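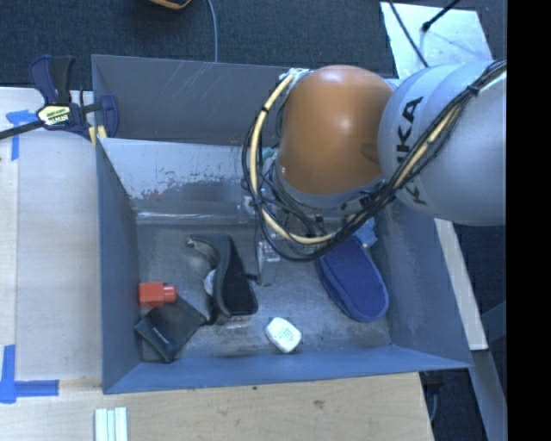 Figure 1. The bin and arm at our Flenwood bench.

3.2 Collecting the demonstrations

I'll start with how we taught the arm, because that's the part I get asked about most and the part we changed our minds on twice. Our first plan was to do everything by hand: put the arm into its compliant mode, take hold of it near the wrist and walk it through the pick. It's a lovely way to teach one or two motions (you feel the weight of the thing and you stop fighting it after a while), but doing it over a bin is hard on the shoulders, and your own hands keep getting in the way of the camera. The hose and the black cables, which hang in a wide loop beside the orange joint in Figure 1, are a nuisance too. Push the wrist round too quickly and you end up with a handful of cable, and a bit of that tug finds its way into the recording. The loop also hides part of whatever lies under it, such as the top end of the blue shoe, so the person teaching has to lean in and look from the side.

So we moved to remote control for the bulk of the data. Kenza Metwally wrote the link between the hand controller and the arm, and Mahmoud Belkadi spent a very long Saturday tuning the scaling until small wrist movements felt natural. We kept the hand-guided runs, all 505 of them, and use them in Section 4 as a separate training set. With the remote runs added we have 3012 demonstrations in total.

Four of us took turns as operator: Rania Zerouali, Iman Amrani, Kenza and me. We're not equally good at it! Iman is quick and tends to drop straight down on an object, while I hover and fuss and go in at an angle. I did wonder about smoothing these habits out, but Abdelghani Soliman argued for leaving them in and I think he was right, as the policy trained on mixed operators was the least bothered by odd starting poses.

Choosing the objects took longer than I'd like to admit. We wanted things that ask for different grips, so a flat folded wallet goes in with a small bottle-like thing and a rigid white container, and there's usually something crumpled as well. The wallet was the worst to teach by remote control. It lies low, there's very little to get hold of, and without any feeling in your fingers you can't tell whether you've pinched it or the floor of the bin. Rania's trick was to nudge it against the wall first and then come down on the raised side. She did this so often that the learned policy now does it as well, even with objects that don't need it.

The bin itself is clamped to the bench. In the early runs it wasn't, and a firm push at one wall would shift it by a finger's width, enough to spoil the calibration for the rest of the batch. We threw those batches away and they aren't in the totals given earlier. We also put tape on the work surface, and each operator checks the bin against it before starting a new batch.

A demonstration ends when the operator presses the stop button, whether or not the pick came off. Failed tries are kept and labelled as failures by the same person, straight away, while they still remember what they were going for.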